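From: Danylo Skoryk
To: Kusden Supper Club list
Date: August 2021
Subject: Re: [kusden-supper] Carrying the wine, and what to put under it

Hello all, and a special hello to the new folks from Ullow who joined over the summer (we're so glad to have you!).

I'm answering Romaniuk's message from last week, and I'm sorry to be slow. I wanted to sit down and do it properly, and then the tomatoes came in all at once and you know how that goes.

Romaniuk wrote:

> Two questions before we set up the long table again. First, is the
> wire carrier really up to holding full bottles, or should we go back
> to the cardboard boxes? I have 27 people on the list so far and I
> don't want to be the one who drops the red. Second, has anyone got
> a good way of marking where everything goes? In January we had
> the bread on top of the candles, more or less.

On the carrier, I'm all for it. It's the copper wire one, three round cages and a tall handle that stands up above the bottles, and I've been fond of it ever since my sister found it at the Sillero rummage sale. I carried it across the yard full last time and it didn't give me a moment's worry. My one piece of advice is to fill the cages before you lift it and keep your free hand near the bottom going down steps. The boxes get soft underneath if there's any damp about, and I've lost a nice bottle that way, so I'd be happy never to see them again.
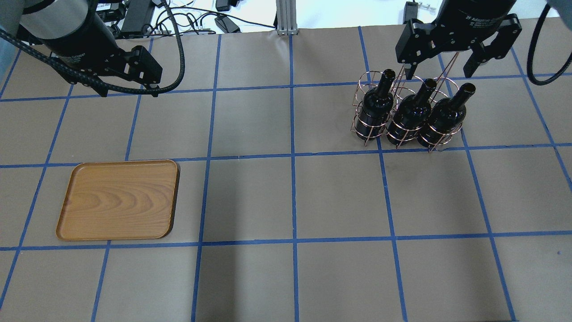

I'd also like to put in a word for setting the wine down toward one end and leaving a tray on the other side for whatever comes out of the kitchen. People reach for bread and for a bottle at the same time, and if both are in the middle you get elbows. The rectangular wooden tray is the one I mean. It takes two loaves side by side if they're not too proud of themselves.

As for marking things out, kraft paper and blue painter's tape is my answer every time. Roll the paper over the table, pull it snug, and run your tape one way and then the other until you have squares. They don't have to be perfect, mine never are! Then give each square a job: bread here, wine there, candles well away from both. I paid $17 for the paper and there's plenty left on the roll, which is sitting in my hall closet for anybody who wants it. 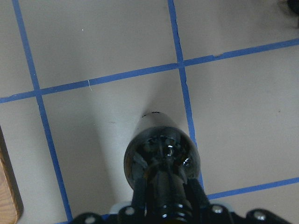 Press the tape down well with your thumb where the strips cross, and check it again before you put anything heavy on top. If a bit tears or starts to lift, just lay a short piece over it and carry on. And please pull it up slowly at the end of the night, as I'd like to turn the paper over and use the other side.

Romaniuk, if the list goes past 27 let me know and I'll bring the folding table too. I still owe somebody a pie dish from January, blue rim, small chip. Tell me if it's yours and I'll bring it along with the paper.

Warmly,
Danylo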